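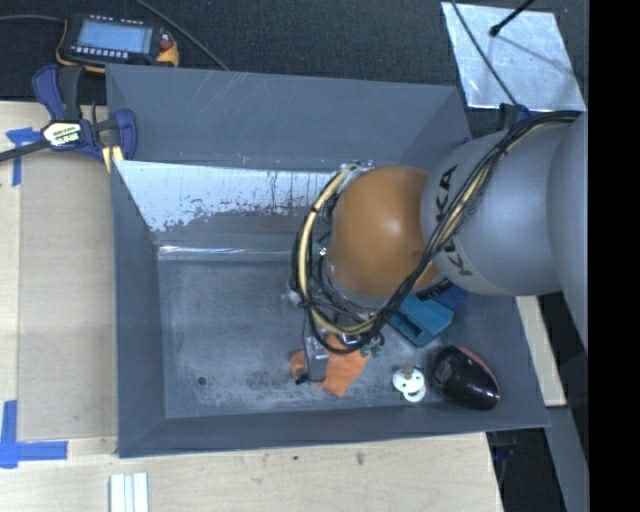
**Picking arm on the returns bench, first month report (long)**

**sorting_sille**

Some of you asked me to come back once we'd lived with the arm for a while, so here I am, and I'm still excited! Quick recap: we're the returns room at Plandberg. Baby stuff, toys, cloths, household odds and ends, all mixed up by the time it gets to us. The arm picks one item at a time out of a gray bin and puts it on the belt, and one of us checks it and decides where it goes.

What's changed for me is my shoulders. I used to bend into a bin all shift long. Now I stand upright at the belt with the item in front of me under a good lamp, and I catch things I used to miss (hairline cracks, a missing screw, somebody's grocery list in a pocket).

It's slow. I won't pretend it's fast. But it keeps going through lunch, and we come back to a belt with stuff on it, which still makes me grin.

Ask me anything!

— Sille Laxdal

---

**daly_t**

Glad it's going well. How does it do with cloth? We trialed one at Ladefoged and anything flat on the bottom of the bin was hopeless. It would pinch at a bib over and over.

---

**sorting_sille**

> How does it do with cloth?

Better than I expected, worse than a person. If there's a fold sticking up, it's fine. If the thing is lying flat, it gets maybe one try in three, then it skips it and comes back later. Small hard shapes like pacifiers and toy cars are its happy place.

---

**maribel_v**

I'm on the late crew in the same building, so let me give the other side. I like the arm, I do. But Sille works days, and days have Aiman. When it stops at 10 at night we have a laminated card and a phone number. Last month it stopped with a sock in its fingers and we stood there for most of an hour, and then the morning count had us down as the slow shift.

Also, the old job had some variety. You dug, you carried, you talked across the bins. Now two of us stand at the belt and it's eyes down.

---

**sorting_sille**

That's fair, Maribel, and I didn't know about the count. That's lousy. I do miss the talking too. We started swapping places every hour on days and it helps a lot, would your lead go for it?

---

**aiman_y**

Aiman here. I was a packer for 8 years before I got moved onto looking after this thing, and I love it, so I'm biased.

Maribel is right about nights. I've asked for two people per shift to be trained on the hand controller. Clearing a stuck grip is an afternoon's learning, tops. Soledad Ortuño on your crew already picked it up watching me, and she's quicker than I am at nudging the arm out of a corner.

---

**prurno_pete**

Did anyone lose their job over it? That's the part these threads always skip.

---

**sorting_sille**

No one was let go. Two temp spots weren't renewed in December, and I think they would have been in another year. So I can't give you a clean no.

---

**daly_t**

Thanks for saying so. At Ladefoged they told us "no impact" and then quietly stopped hiring. I'd rather hear it straight.

---

**maribel_v**

Update from nights: Soledad and I are both down for the training, and the lead says stopped time comes out of our count from now on. Swapping every hour was a no, but we got every two. I'll take it.

---

**aiman_y**

Yes!! Bring gloves you like, the spare ones are all huge. And I'll get that card reprinted, step 4 has been wrong since we put it up.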